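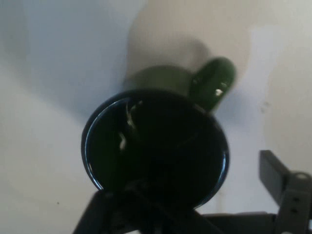

## Futumo pottery open day, Didthorpe

The dark green mugs are what most people come to Futumo for, and they were the first thing I asked to see. The glaze is glossy, a lighter green on the handle and close to black down inside the mug. Along the rim it goes a little bluish where the light hits it. The handle is a thick, rounded loop that takes three of my fingers.

The tour started in the clay store and went through to the throwing room. Hòa Khổng, who runs the glazing side, took our group. She mixes the green in small batches and writes each one up in a notebook. The batch on sale was number 266. Older ones came out browner, she said, and a few of those were on the seconds shelf by the door.

We spent longest at the kilns. The larger one was cooling and had to stay shut, so we looked at the smaller one - about the size of a kitchen oven, with shelves that lift out. Loading it takes Hòa most of a morning.

The shop is across the yard and takes cards. I bought one green mug and a seconds bowl with a chip in the foot. Parking is on the Plonetora side of the road, and the 97 bus stops at the gate. The next open day is in January.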